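**Equipment planning – minutes**

Monday, 14:00, Zestthorpe, ground floor. Notes circulated in draft on the same day; two corrections taken in.

**1. Last time's actions**

The quote from Kopecký came in, but without the service terms we asked for. Carried over. The floor loading figures for the mezzanine have not been requested. Carried over for the second time.

**2. Hand-held grippers for recording work**

The request is for 12 hand-held grippers at 209 each, plus spare finger pads. The paper says this would "remove the recording bottleneck". The meeting was not persuaded there is a bottleneck in the hardware. The sets we have spend a good part of the week on a shelf while people wait for tables, cups and a free corner.

Points raised:

- The 209 is the bare gripper. It leaves out the camera, the cable, the printed markers and the time to calibrate each one. The paper should show the full price per working set.
- Finger pads wear. The request allows one spare pair per gripper for the year. Anyone who has used them on pump bottles thought this was hopeful.
- A discount from Kopecký starts at an order size we don't need. It should not be used as an argument for the order size.

A smaller first order was suggested, with the rest held until the log shows that existing sets are in use. There was some grumbling that the log is filled in late or from memory. That is a fair complaint and does not alter the decision.

**Decided:** four sets now, the other eight to come back with a full cost and a month of usage.

**3. Robot arm (the "Semen" proposal)**

Long discussion. The Semen proposal is for one arm on a fixed base, to replay tasks recorded by hand. The supplier's claim is 200 task cycles per shift without anyone attending. Asked what counted as a task cycle, the supplier answered with a video. The video shows one cup and one table, and it is edited.

The meeting's view is that unattended running is the whole of the savings case, and there is no evidence for it from a room like ours. If somebody has to stand by to reset the table, the payback period in the paper is wrong by a wide margin.

Installation is quoted at 2,000. This covers delivery and bolting down. It does not cover guarding, an isolator or any change to the electrical supply, and the word "minor" appears next to "building works" with no figure beside it.

A trial period was offered. The offer is welcome, but the draft terms turn it into a purchase unless we give notice in writing before the trial is half over. Not acceptable as it stands.

**Decided:** no money set aside this quarter. Supplier to be asked for an uncut recording of a full shift, a definition of a cycle, and revised trial terms. The line stays in the plan at nil.

**4. Plodent software licence**

Renewal is due in December. Price per seat has gone up and the number of seats has not been checked against people who log in. It was said that Plodent is the only package that reads our older recordings. This has been said at each renewal and has not been tested.

**Decided:** get the seat list. Try the older recordings in the free reader before anything is signed.

**5. Furniture and cabling**

Small side tables are cheap and would do more for recording time than most of item 2. Agreed without much argument. Floor cable covers to be priced along with them, in the same order if the carriage works out lower.

More shelving was asked for. Declined until the present units have been sorted.

**6. Any other business**

Request to bring the budget date forward. Refused – the figures are late enough already.

Question about whether visits to the main floor should be charged against the equipment budget. They should not.

**Next meeting:** same room, 14:00. Papers to arrive beforehand this time, with prices that include everything needed to use the thing.

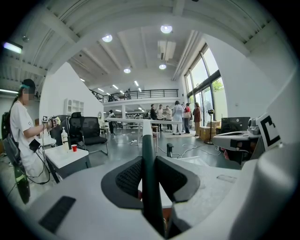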